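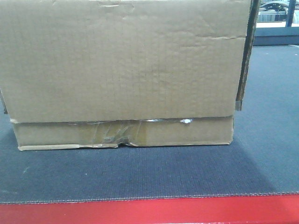

One of the test cartons on its mat at Treridgate.

Two grippers, one cardboard wall

Picking up a small part from a tray is a job that most parallel grippers can do. Holding an open carton by the edge of one side is harder. The wall is thin, it bends, and it gets weaker each time something squeezes it.

The handling group at Treridgate has spent much of the year on that one task. It compared two sets of fingers, one from Drillov and one from Nirnell, on the same arm and with the same controller, which is made by Sârbu. I spoke with the engineer who ran the comparison. She asked to be quoted by job and to keep the talk on the equipment.

"We had a packing customer who wanted to pull cartons toward the arm by the near wall," she said. "You put one finger inside and one finger outside, you close, you pull. On paper it takes an afternoon to set up. We started in June."

The group made 870 grips in total, split evenly between the two finger sets. It used 20 cartons, and the same cartons went back on the cell again and again. I asked why she had not simply bought more.

"New cartons flatter everybody," she said. "The customer's boxes come back with tape on them, with soft corners, with the paper peeling. If I only test on fresh board I learn how the gripper does on fresh board."

She said the first problem was force. The Drillov fingers were set up by the supplier for hard plastic parts, and at that setting they left a dent on nearly every close. The Nirnell fingers have a softer pad and did less damage, but they also slipped more when the arm began to pull. Both suppliers sent new settings. Neither set fixed it alone.

"People want to hear that one of them is the good one," she said. "With the force low enough to save the board, Drillov held better. With the force high enough for Nirnell to hold, the pad had stopped being an advantage." 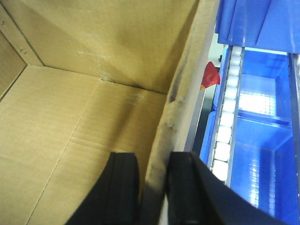
Page last changed: Fri 29 November

The second problem was finding the wall at all. The wrist camera looks down past the fingers, so the fingers themselves hide the spot where contact will be made. When they straddle the wall, the camera has a good view of the box floor on one side and of whatever stands next to the box on the other, but the last stretch of wall runs down between two dark shapes.

"Everything near the fingers is out of focus," the engineer said. "You can see a wall going in between them. You can't see very well how far in it goes, and that's the number you want."

Worn cardboard made it worse. The software looks for a long, clean edge. Where the top layer of paper has torn and lifted, it may find two edges, or pick the flap. She said the controller would then shift the approach sideways, sometimes enough for a finger to come down on top of the wall. Her team set a limit: if the edge moved more than 10 millimeters between one reading and the next, the arm stopped and looked again.

That limit slowed the work. She does not mind. "A stop costs you a little time. A finger on top of the wall costs you the carton, and then you have a crushed carton in the way of the next one."

I asked about the surroundings, as there are blue bins and roller tracks in the cell as well as the carton. She said the rollers caused trouble early on. They are white and evenly spaced, and the edge finder liked them. The answer was to tell it to ignore anything below the level of the box rim. Bright reflections in the bins were handled the same way.

Camera positions took up more of our talk than I had expected. The group runs fixed cameras as well as the wrist camera, and she thinks buyers pay too little attention to them. A fixed camera does not help the fingers find the wall, but it shows what went on when a grip failed, and it gives the controller a second opinion on where things are. It has to stay where it was put, though, and brackets get bumped. "So I look at the floor," she said. One of the fixed views takes in the yellow line that runs at a slant behind the swivel chair, and she compares it with a saved picture before each run. If the line has moved in the view, the camera has moved, and the calibration is done over. "It's paint. It stays put better than anything else we have." 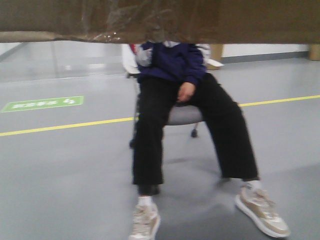
Calibration is where the Sârbu controller earned most of its praise. It can take in a new camera position without a full restart, and it keeps the old one in case the new one is worse. The engineer said this saved her team from at least one bad week. She was less happy with the teach pendant, where the force setting sits three menus down and goes back to its default after an emergency stop. The team ran part of one session at the wrong force before someone saw it. Those grips were thrown out and repeated, and the 870 does not include them.

The yellow line was her example of a cheap check, and she had others. The fingers are wiped between sessions, as paper dust builds up on the pads and changes how they hold. The cable at the gripper is looked at too. It has to have enough slack for the wrist to turn, and slack cable can drift in between the fingers where the camera sees it as one more edge.

"We tried tying it back tighter," she said. "Then it pulled at the connector. Now it has a bit of a loop and we mask it out."

I asked if people are near the cell while it runs.

"Yes, on slow speed," she said. "Somebody is always walking past to look. The wrist camera gets a lot of legs and shoes." The edge finder has to cope with that too. A pair of dark trousers hanging next to the cardboard wall makes a long, nearly parallel edge, and it moves. She kept those runs in the results, because the customer's packing line has people walking beside it as well.

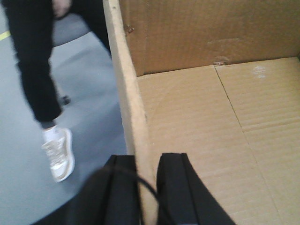 What she would buy

For cartons in this condition, the engineer would take the Drillov fingers and fit them with a softer pad. Her team has cut a trial pair from sheet rubber. She would not give me figures for them yet, as they have only been used on a few of the cartons. "They hold," she said. "I don't know how long they last."

She would keep the Sârbu controller and complain about the pendant. On the Nirnell fingers she was careful. They were easier to mount, the supplier answered faster, and on clean board at low pull she had no fault to find. She has moved that set to another cell, where it lifts bagged parts.

The next round of work is on the camera. The group wants to move it to the side of the wrist, so that it looks across the gap between the fingers - a bracket has been drawn but not made. That would show how deep the wall sits before the fingers close. It would also put the camera closer to the inside of the box, and she expects to break at least one lens finding out how close is too close.

The cartons will stay the same ones for as long as they stand up.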